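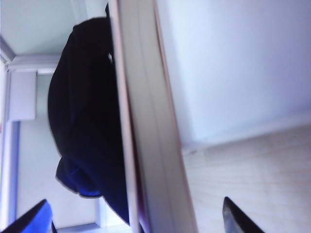

紺色の布もの。白い縦の板のところ。

8月29日(火)

朝から部屋の片づけ。七月に始めて途中で止まっていた分の続きをやる。今日は布ものと引き出しの中身だけと決めた。全部やろうとすると、また夕方に床が埋まって終わる。

紺色のものは、どこに置くかまだ決めていない。明るい色の床に直接置くと毎回つまずくので、掛けておくほうがいい。ただ、膨らんでいる分だけ通り道が狭くなる。フックをもう少し奥に付け直すか、別の場所に移すか。Rolowの粘着フックが二つ余っていたはずだが、引き出しを見ても出てこなかった。

引き出しからは別のものがいろいろ出てきた。Zevowの扇風機の保証書、使っていない延長コード、どこの鍵かわからない鍵。保証書は期限が切れていたので捨てた。鍵は去年も同じ場所で見つけて、同じように悩んで戻した覚えがある。今年も戻した。

11時に一度休憩。麦茶を飲んで、窓を開けた。風はほとんど入らない。

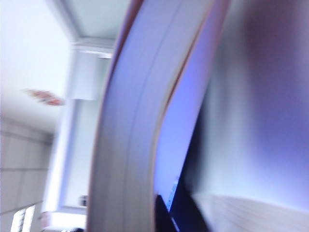
休憩のあとは夏物の仕分け。着るもの、着ないもの、迷うものに分けたら、迷うものの山がいちばん高くなった。Tシャツは首まわりが伸びたものから外す。Van Heckeのタオルは二枚とも端がほつれているが、雑巾にするにはまだ厚い。洗面所の下に入れておく。

昼はそうめん。つゆが足りなくて、醤油とだしで適当に足した。少し濃かった。

午後はOrhamの収納箱を買いに行くかどうかで時間を使った。棚の内側を測ると幅55センチ。店のサイト(スマホで見た)では幅50センチの箱があり、これなら横に一つ入って5センチ余る。この5センチがもったいない気がして、結局買いに行かなかった。余ったところに丸めた延長コードを立てればいいと、夜になってから思いついた。

天井までの高さもついでに測った。238センチ。突っ張り棒を使うときに毎回測っている気がするので、書いておく。

三時過ぎから床の掃除機かけ。白い壁の下の、床との境目に埃がたまりやすい。ノズルを細いのに替えてかけ、最後に雑巾で拭いた。膝が痛い。

残ったのは迷う服の山と、本棚の下の段。服は袋に入れて押し入れの手前に置いた。週末にもう一度見て、それでも迷うものは出すことにする。燃えるごみは明日の朝。電池は別の日なので、玄関の缶に入れたままにしておく。

夕飯は冷凍の餃子。風呂のあと、腰に湿布を貼った。

お問い合わせ | © 片づけ日記 | ページの先頭へ戻る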